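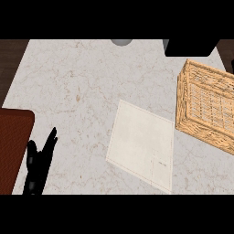
Rollby library to stay open late two nights a week

September 4, 2018

Good news for those of us who get home from work, eat something standing up, and then remember we have a book due: the Rollby library is going to stay open until 9 p.m. on two weeknights. The new hours kick in next week and run through the end of November, when the town will look at the numbers and decide whether to keep going.

I've been grumbling about the old hours for years (ask anyone who has had to sit next to me at a town meeting), so forgive me if I sound a little giddy. Closing at 6 made sense when half the town worked at the mill and got off at 3. These days a lot of us drive in from Omholm, and if there's one slow truck on the river road you pull into the library lot just in time to see the lights go off. I have done that more often than I'd like to admit, and I have the late fees to show for it.

The late nights will be Tuesdays and Thursdays. Friday and Saturday hours stay the same, and the building is still closed on Sunday. The book drop by the side door is open all the time, same as ever, though please don't put DVDs in it. They crack.

So who's paying? Most of the money comes from the town, which voted the extra staff time in back in the spring budget. The rest is a gift from Lozano Hardware on Main Street, and it covers the heat and lights for the extra hours. I stopped in at Lozano to say thank you and came out with a hose nozzle and a bag of grass seed, so I guess they got a bit of it back already.

The part I'm most excited about is the reading room upstairs. If you haven't been up there lately, it's the one with the tall windows over the parking lot, and for as long as I've lived here it has been too dark to read in after supper. Over the summer the old ceiling tubes came out and 13 new lamps went in, put up by Illum, the lighting shop over in Omholm. I went up on Friday at closing to take a look. The buzzing is gone! You could always hear those tubes, even with the radiator clanking, and I'd gotten so used to it that the quiet felt a little strange. The light is warmer too, and it lands on the tables instead of on top of your head.

The chairs are still the chairs. Bring a cushion.

There's going to be a little more going on downstairs in the evenings as well. The homework table, which used to pack up at 5, moves to the late nights and will run from 6 to 8 for anyone in grades three through eight. Kids don't need to sign up, but the younger ones do need a grown-up somewhere in the building. The knitting group is shifting to Thursday nights, and I'm told they'd be glad of some new faces, beginners included. I can't knit at all and they let me stay for an hour last winter, so you'll be fine.

One thing that won't be open late is the local history room. It still needs a staff member in there whenever somebody is using the old newspapers, and there isn't enough help in the evenings to cover it. If you want to look something up, come during the day or call ahead and ask for copies. I know a few people were hoping for this one (me too, I've been trying to track down a picture of my street before the bridge went in), and it may come up again after the trial is over.

As for what counts as a success, the library is hoping for 200 evening visits a month. That sounds like a lot for a town our size until you think about how many people wander in just for the wifi and the magazines. The front door has a counter on it, so you get credit for walking in even if you leave with nothing. I plan to walk in plenty.

To kick things off, there will be cider and doughnuts by the front desk on the first late Tuesday, starting at 6:30. You can also get a new card that night. Bring something with your address on it, like a power bill. Cards are free if you live in Rollby, and people from Omholm can get one for $5 a year.

Parking is in the back lot as usual. The light at the far end of it is still out, so if you're coming by on a late night, try to grab a spot near the door or bring a flashlight. The town says a new bulb is on order.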